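How to run a gripper demonstration on an open day

We prepared this guide at Grurkico after our February open day, when school groups came to the Jardine hall in turns of 30 people. It is for colleagues at the Lancombe site who will do the same.

Start the controller before the doors open and load the program Nusard. Let it run three full cycles with no visitors near. Put the wrist camera view on the big screen, so people in the back row can follow too.

Begin every round with the jaws apart and nothing between them. Wait a little — visitors need time to find the two fingers on the screen. Then announce the closing movement in a loud voice and press start.

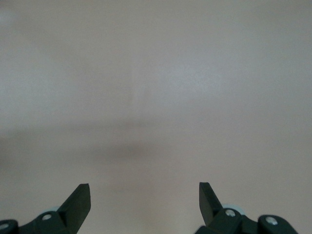 How long should one round take?

Plan 8 minutes, and keep the last three for questions from the group.

After each round, send the arm to its home position and wait until it stops. Only then open the barrier for the next group. If a visitor wants to press the start button, stay beside the emergency stop the whole time.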